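Sorting the Small Stuff: Clips, Pins and a Kit That Wants to Learn How

If you have been reading these tips for any length of time you know I have a weakness for the junk drawer, and a bigger weakness for anything that promises to empty it for me. So when Plaseck started renting out its Gill kit — wrist straps, a head camera and a little hub that sits on the shelf — I signed up before my coffee was finished. You sort your own things by hand, the kit records how you do it, and in time the Gill arm is supposed to do the same job on your bench from what you showed it. The rental covers the recording part. The arm comes separately, and I'll get to that.

First, though, the sorting, which is useful to you whether or not you ever strap anything to your wrists.

Start with a plain cloth in a strong color. I know it sounds fussy, but black clips on a dark desk are a misery to find, and a cloth keeps them from skating off onto the floor (I once stepped on one barefoot and have not forgotten it). Then get a clear box with open compartments and label the front of each one in capitals you can read without your glasses. Put the box at the back and tip the mixed pile out between it and you, so your hands only ever travel one way.
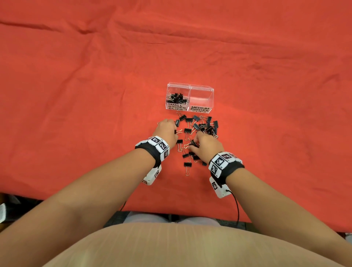
Now, most of us pick up whatever is nearest, look at it, decide, and put it away. That's fine for a handful. For a big pile I like to do all the small ones first and leave the mediums lying, and then the second half of the job hardly needs any looking at all. Use one hand to spread the heap and the other to pick. Binder clips hook into each other by the handles, so if you pull up one and get a chain, lay the whole chain down flat and slide them apart. Shaking only makes it worse!

Don't fill a compartment to the brim either. Leave a finger's width at the top or you'll be chasing clips every time you reach in.

As for the kit itself, setup took me 3 tries, mostly on account of the straps. They want to be snug, with the marker tiles facing up and out, and long sleeves need to be pushed well back. Run the cable down toward you and over the near edge of the table, and give it some slack before you begin. The booklet suggests short sessions and I agree with it. My shoulders had opinions by Friday.

What I did like, and didn't expect to, is how much it taught me about my own habits. When you know your hands are being recorded you stop flinging things. I began lowering each clip in over the rim and letting go at the bottom, which is quieter and kinder to a thin-walled box, and I've kept it up since with screws and picture hooks.

The hub keeps 107 recordings before it asks you to send them in, and there's a button to throw one away if the phone rings or the cat arrives. Use that button freely. The rental is 387 for the season, deposit included, and you can share it with a neighbor if you both register. I would not buy the arm yet. The one I saw at the Plamilitz shop was slow with anything flat, and flat is how clips like to lie, but I'd go back for another look in September.

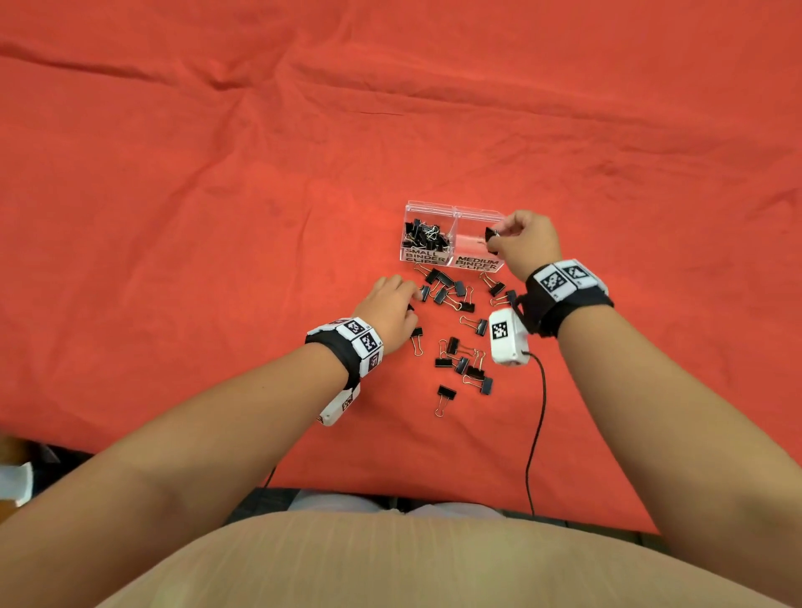

Lempi Miettinen wrote in to say that she rented the same kit for her sewing room and found the straps much easier to put on while sitting down, elbows on the table, before laying anything out. She sorts snaps and hooks, and she warns that buttons are slippery little things on a smooth cloth, so she has gone over to an old flannel sheet. She also asked whether the recordings have to be perfect.

They don't, Lempi, and thank you for the flannel idea. The woman on the Plaseck help line told me that fumbles are welcome as long as the piece ends up in the right bin. If you drop one on the floor, stop that recording, pick it up and start a fresh one.

A last bit for anyone doing this at a kitchen table: iron the cloth or don't, it makes no difference to the kit, but do clip or tape the back corners down. Mine crept toward me all afternoon until I did.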